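Search products Enter keyword or item no. Go

Branum Matte Black Backdrop Cloth, 60-Inch Width

Print this page | E-mail this page

Woven backdrop and masking cloth for workrooms, small studios, display areas and stage wings. Sold by the yard or by the full roll. 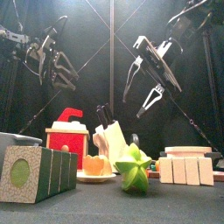 The cloth is a plain-weave cotton with a brushed face and a flat back. The face is the side intended to be seen. It is brushed in one direction, so all panels in a run must be hung with the nap pointing the same way. Panels hung with opposed nap will show a difference in tone under side light, even when cut from the same roll. An arrow is printed on the selvage at regular intervals to mark the direction.

Branum cloth is piece dyed. Slight variation between dye lots is normal. The lot number is on the roll tag and on the packing slip for cut lengths. Customers who plan to add panels later should keep the slip and quote the lot number with the second order. We will match the lot while stock lasts. We cannot hold stock against a future order without a deposit.

Specifications

Fiber: 100 percent cotton
Width: 60 inches, selvage to selvage
Full roll: 39 yards, one continuous length
Minimum cut: 3 yards
Finish: brushed one side, matte
Color: black only
Flame treatment: none as supplied; see the note on treatment
Core: cardboard tube, not returnable

Selecting a length

Measure the height from the hanging point to the floor. Add the top hem and the bottom hem. For a pole pocket, allow twice the pole diameter plus the seam. For grommets, use a doubled top hem with webbing inside it. The bottom hem may be left open at both ends to take a chain or a flat bar.

For a flat backdrop, divide the finished width by the usable cloth width after seams. For a gathered drape, increase the total cloth width by half before dividing. Gathering hides small wrinkles and seams and is recommended for any backdrop that will be taken down and stored often. Flat panels give a more even tone but must be steamed after each hanging.

Cotton shrinks. Cloth that will be washed or wet-treated should be prewashed before cutting. Shrinkage on the first wash is about 3 percent in length and less across the width. Cloth that will only be brushed or vacuumed may be cut as supplied.

Sewing

Use a size 16 needle and polyester thread. Join panels with the nap aligned and the selvages trimmed. A plain seam pressed open is less visible from the front than a flat-felled seam, though it is weaker. Where the panel will carry a weighted hem, sew the seam twice. Press from the back only. A hot iron on the face will flatten the nap and leave a shine that does not brush out.

The Kowalczyk workroom can supply finished panels with pole pockets, grommets or ties. Send a sketch with finished dimensions and mark which edge is the top. Yoga Kwok checks drawings and will return a marked copy before any cloth is cut. Work starts when the marked copy has been signed. Finished panels are not returnable unless they differ from the signed copy.

Note on treatment

The cloth is supplied untreated. Many public buildings require treated cloth and a certificate. Treatment is available at the time of order for full rolls and finished panels, and the certificate is shipped with the goods. Treated cloth must not be washed. Water removes the treatment and leaves pale tide marks on the face. Treated cloth is also slightly stiffer and should be rolled for storage, not folded.

Ask the building manager or local fire office which certificate is accepted before ordering.

Care

Vacuum with a soft brush, working with the nap. Remove lint with a damp sponge on untreated cloth and with a dry lint roller on treated cloth. Store away from direct sun. Black cotton fades toward brown when left in a window, and the fading is uneven where the cloth has been folded.

Adhesive tape should not be applied to the face. Use clips on the hem or safety pins through the webbing.

Related items

Mivis Chain Weight, covered, for bottom hems. Sold by the yard.
Mivis Spring Clip, black, box of 26.
Ernalley Cotton Webbing, black, for top hems.
Branum Thread, polyester, black, large cone.

Ordering and delivery

Cut lengths ordered before noon leave the warehouse the next working day. Full rolls ship by freight and need a delivery address with someone present to sign. Treated rolls take longer. The treatment line is closed for maintenance in September, and orders placed that month join the queue when it reopens.

Samples are free and are cut large enough to test under your own lights. Please test before ordering a full roll. Cut cloth cannot be returned unless faulty. Faults must be reported before sewing, with the lot number and the position of the fault measured from the cut end.

Trade accounts: Tharun Bangera
Cut lengths and samples: Mwangi Lema

Print this page | E-mail this page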